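Category: Course Materials / Home Storage and Small Kitchens
Ctibor Gajdoš
2/6/21
12 shares | 4 comments

Notes for Unit 4: Keeping Vegetables Through the Winter

These notes go together with the talk from last time and with the first reading. Please bring them again to the next meeting, because we will use the storage table on the board and I will not write it a second time.

Last time we spoke about why a vegetable does not stop living when it is picked. It continues to breathe, it gives out water and a little heat, and it uses up the sugar that it has inside. Everything we do in storage has the purpose to make this slower. A carrot in a cold and damp place breathes slowly. The same carrot on a warm kitchen shelf becomes soft in a few days.

Several students asked me if a cellar is necessary for this course. It is not. In Divberg, where I lived before, most of the apartments had only a pantry with a small window to the north, and people kept potatoes there until March. What is necessary is to know your own rooms. Put a thermometer in the place where you want to store, leave it for one night, and write down the number in the morning. Do the same after a day with sun.

Cold and damp: carrots, beets, parsnips, celery root, cabbage. They want to be just above freezing, and the air should be humid. Damp sand in a box is the old method and it still works well.

Cool and a little damp: potatoes. They want darkness more than anything. If light comes to them they turn green, and the green parts are not good to eat. If they are too cold, the starch changes to sugar and they taste sweet and fry too dark.

Cold and dry: onions and garlic. They must be cured first, which means the neck is dry and closed. An onion with a thick, soft neck should be eaten first.

Warm and dry: winter squash and pumpkins. Many people make the mistake to put them with the carrots. They get dark spots and rot from the stem.
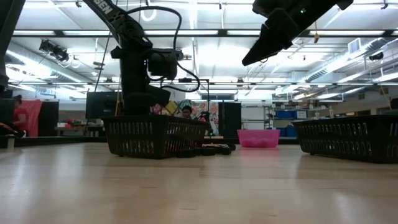
The container is the next question, and beginners usually think about it too late. A good storage container lets the air move, does not hold water at the bottom, and can be washed. Wooden crates are beautiful and they breathe well, but the wood takes in moisture and after a bad year it can carry mold to the next one. Cardboard is fine for one season only. I recommend to use plastic baskets with slatted sides, like the black ones on the table, where the narrow slots let the air pass through the wall and you can also see some color of what is inside without digging. The rim should be strong enough to carry the basket when it is full. For roots in sand you need the opposite, a box with closed walls, or you will have the sand on your floor.

Do not fill a container to the top. The vegetables at the bottom carry the weight of all the others, and a bruise that you cannot see in November will be a rotten place in January. For potatoes I stop at the depth of my forearm. For squash, one layer only, and they should not touch.

The checking routine

In my first winter in Skála I lost almost a whole box of beets, and the reason was one beet with a cut from the spade. I did not look in the box for 30 days. Now I check every two weeks. Take out everything that is soft, wet, or has a bad smell. Do not wash the neighbors, only wipe them with a dry cloth and use them in the kitchen that week.

Keep apples away from all of this. They give off ethylene, a gas which makes potatoes sprout and gives carrots a bitter taste. If you have only one room, put the apples near the window and the roots on the other side, low down.

Homework

Read the chapter on curing, up to the part on garlic. Choose two places in your home and write the morning and evening temperature of each for four days. Then write one short paragraph: which vegetable would you keep in which place, and what would you have to change first? Students from the Doltbridge group may work in pairs if they live in the same building.

If a place is too dry, a pan of water on the floor helps a little. If it is too damp, open the window in the cold hours, and close it before noon.

Tags: root vegetables, pantry, winter storage, course notes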